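What does a robot bench cost?

A robot arm is one line on the shopping list. A bench with 2 arms also needs a frame, a computer, cables and floor mats.
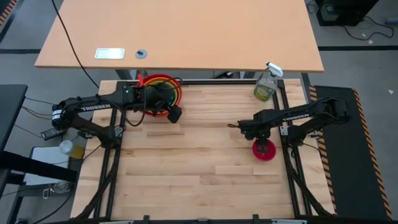
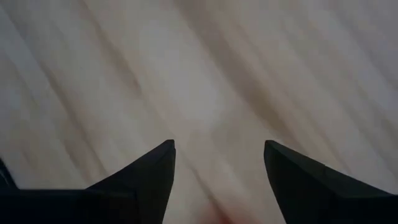

First picture: two arms at a bench, one gripping a red bowl. Second: two gripper fingers, held open.

Next, list the small parts – our list has 7. Spare fingers cost $273 a set. A year of repairs is $458. Add both before you choose a colour.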